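Minutes of the Astwood cell upkeep meeting, Dec 19, 2021

Present: Shona Whitelaw (chair), Floarea Tănase, Cornel Ilie, Lenuța Enache (minutes)
Apologies: Paraschiva Matei

Shona thanked everyone most kindly for giving up part of a Sunday, and Floarea for the soup. The last minutes were agreed, once Cornel's spelling of Bidstead had been put right.

1. Finger pads. Cornel has fitted the new ribbed pads from Cinum and is very pleased with them. There was a good long talk about grip force, as the old setting of 60 was marking the softer pieces. It was agreed to come down to 29 for the bread set and leave it there until March, so that we have a fair run to judge by. Floarea asked that the number be written inside the cupboard door as well as in the log, and this was warmly supported.
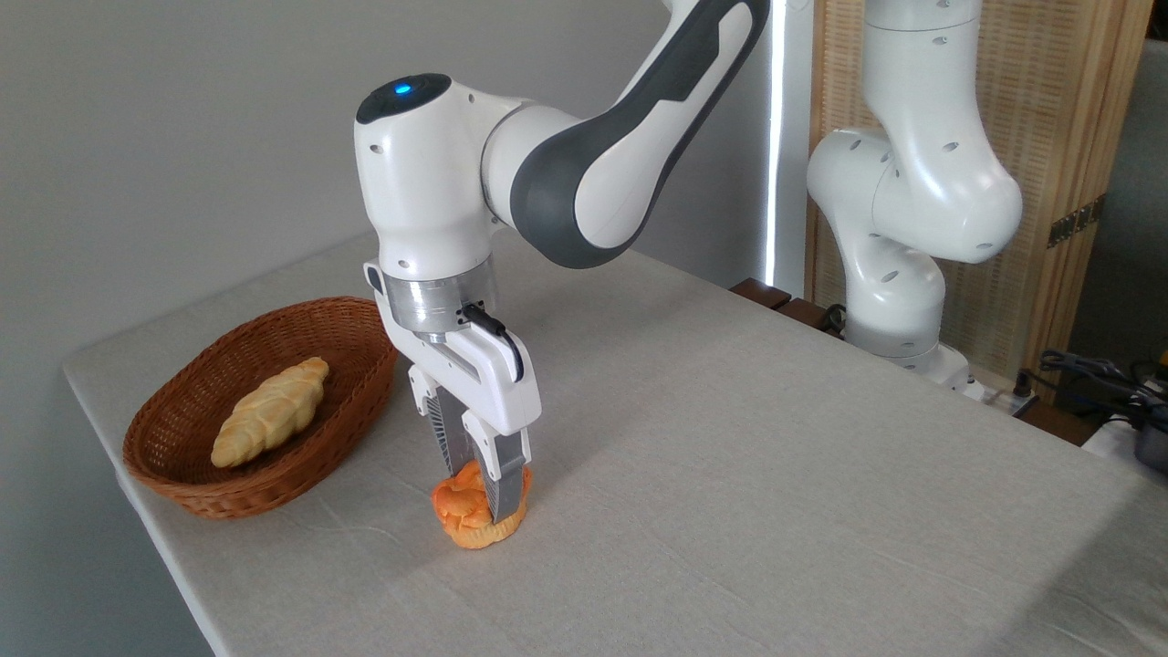

Item 1: gripper closed on the orange bun, braided loaf in the basket.

2. Hand cable. Lenuța would like a little more slack in the loop beside the hand, and Cornel will see to it when he next has the tools out. He will also go over the flange screws and put a paint mark on each one.

3. Tablecloth. It does creep, bless it, and then the taught positions are out. Floarea will bring clips. Until then, please smooth the cloth before homing the arm, and check the basket is back on its spot.

4. Greasing. Due every 1000 hours. Shona has asked Paraschiva to order the grease from Bidstead, 7 tubes, to cover both arms.

Any other business: the key to the tool drawer is still missing. Please check your coat pockets.

Next meeting in March, day to be settled by email.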